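Product Review: Prarnel Everyday Children's Tableware
Sindari Family Resource Center – Equipment Reviews
May 26, 2018

The Sindari Family Resource Center reviews household goods intended for homes, nurseries and small day care settings. Products are bought at the normal retail price, and suppliers are not shown the text before it is published. The present review covers the Prarnel Everyday range of plastic cups and bowls, which replaced the older Prarnel Junior range last September.

The range is sold as separate pieces. Buyers may choose any mix of cups and bowls, and the bowls come in several sizes. This is a welcome change from the Junior range, which was available only in fixed boxes and left many settings with more plates than they could use. The online order form is plain and works well on a phone. Delivery to the Center took 13 days, which is slow for stocked goods. 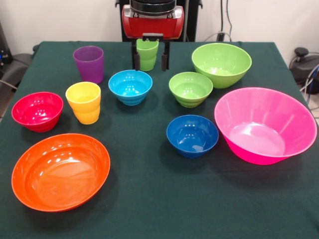
Cups and bowls in assorted colors on a green cloth.

The pieces were used in the Center's lunch room through the spring term, over a total of 2,056 individual servings. Foods included oatmeal, tomato soup, rice dishes, yogurt and cut fruit. Cups were used for water and milk only.

Staining

Tomato and curry sauces are the usual test for plastic tableware. Pieces rinsed soon after the meal showed no lasting color. Pieces left until the end of the afternoon kept a faint orange tint on the inside, most clearly on the lighter colors, and a soak in warm water with baking soda removed most of it. The Bemadix bowls reviewed last year held stains more stubbornly under the same treatment.

Washing

The maker states that the range may be washed on the top rack of a dishwasher. The Center followed that instruction throughout. Two bowls showed a slight cloudiness at the base by the end of the term, and the remaining pieces kept their finish. The foot ring under each bowl collects a small pool of water during the wash, and staff found it necessary to tip the rack before unloading. A notch in the ring would solve this and should be considered for any later version.

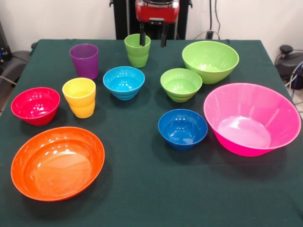 Storage was less satisfactory. Bowls of the same size stack neatly, but a small bowl placed inside a large one tends to grip the wall and must be twisted free. Cups stack to a reasonable height before the column begins to lean. Settings with narrow shelves should measure before ordering, as the largest bowl is wider than its Junior equivalent and did not fit the wire baskets already in use at the Center.

Use by children

Younger children managed the small and medium bowls without difficulty. The walls are steep enough to push a spoon against, and this matters a good deal to a child who is still learning to feed without help. The cups have no handle. Most children over the age of 2 held them with both hands and drank without spilling, although staff preferred to fill them only halfway. Children under that age were better served by the Nyamweya training cup, which remains the Center's recommendation for first use.

The bowls have no suction base or rubber ring and will slide on a bare, polished tabletop. A cloth or mat is advised.

Heat

The range is not suitable for the microwave, and the warning is molded into the base of each piece in rather small letters. Larger lettering would be preferable – many users will not turn a bowl over before heating it. With hot soup the outer wall of the bowl became warm quickly, and food should be allowed to cool before it is brought to the table.

Price and replacement

Single pieces cost slightly more than those of Bemadix, but the ability to replace one lost cup without buying a full set is likely to make up the difference over a year. Prarnel offers a guarantee of 2 years against cracking. Fading and scratches are excluded. The Center has not had cause to make a claim.

Rating

Recommended, with reservations concerning storage and delivery time. The range is suited to day care settings and to families with children past the training cup stage. Readers who already own the Junior range will find that the new cups stack with the old ones, but the bowls do not.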